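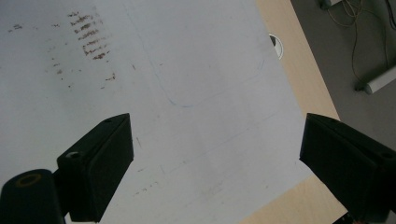 What was the project meant to build?
A low-cost, hand-held gripper for collecting grasp recordings, put together at the Trotholm shared workshop by Colette Masson and Damian Ammann.

The first set of fingers flexed at the screw holes, so we reprinted them with thicker walls. Each finger took 5 hours. We then recorded 78 grasps on Wednesday and threw out 12 where the fingers closed unevenly.

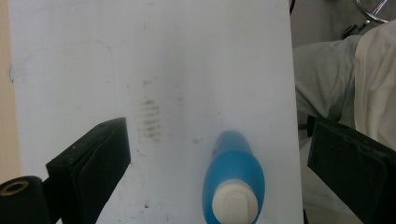 How were the recordings checked?
Colette replayed each one at half speed and Damian logged the finger gap at first contact.

Left to do before September: replace the trigger spring, write up the wiring, and return the calipers to Bronder.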